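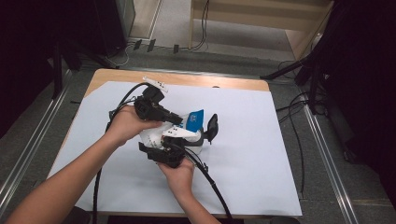

Plirnix is the software we use to record, align and replay sessions made with a pair of hand-held grippers. It takes the streams from both devices and the head camera, puts them on one clock and writes a single session file. Most of the questions we get are about soft items, such as the crumpled white one between the two black grippers on the paper, where the pose tracker and the segmenter both have more to do than they would with a box. Answers for version 3 follow. If you are still on version 2, read the upgrade question first.

Do I need to upgrade my old sessions before opening them?

Yes. Run the convert command on the folder. It writes new files next to the old ones and leaves the originals alone. Conversion doesn't change timestamps, so any labels you made earlier will still line up.

Why does the timeline show a gap at the start?

The recorder starts each stream as soon as it is available and doesn't wait for the others. The aligner then trims to the first moment when every stream has data. You can see the untrimmed version by turning off "common start" in the View menu.

My left and right grippers are swapped. Can I fix that after recording?

Yes. Open the session, choose Devices, then Swap Sides, and save. The planner reads the side from the session header, so replay will be correct from then on. If you have a whole folder to fix, Jad Majali wrote a short script for it, and it is in the tools directory.

Does the cable matter?

Over a cable, the gripper clock is read directly. Wireless sessions use an estimated offset, which is stored in the header as clock_offset. Leave slack in the cable so it doesn't pull on the gripper when you turn your wrist. A tug shows up in the pose track as a short spike, and the smoothing filter will not always remove it.

What does "pose lost" mean?

The head camera could not place one of the grippers for that stretch. Common causes are one hand covering the other gripper, glare, and moving out of view. Short losses are filled from the motion sensor. Anything longer than 54 frames is left empty and marked red, and the planner will refuse to use it until you cut it or relabel it by hand.

Can I replay a session on an arm straight away?

Run it in the Arbridge simulator first. Replay checks joint limits and collisions between the two arms, but it doesn't know about anything on the table that isn't in your scene file.

Why is the segmentation mask flickering?

Usually the item and the surface are close in color. Try the "slow" mask mode, or put down a sheet in a different shade. Salamatu Amissah is collecting bad cases for the next model, so please send yours with the session file attached.

Which export formats are there?

Plirnix session, CSV for poses only, and video with overlay. The July release adds export by time range.

Where do I report a bug?

Use Help, then Report, and tick "include log." Reports go to Marianna Górecki. Reports without a log take longer to sort out.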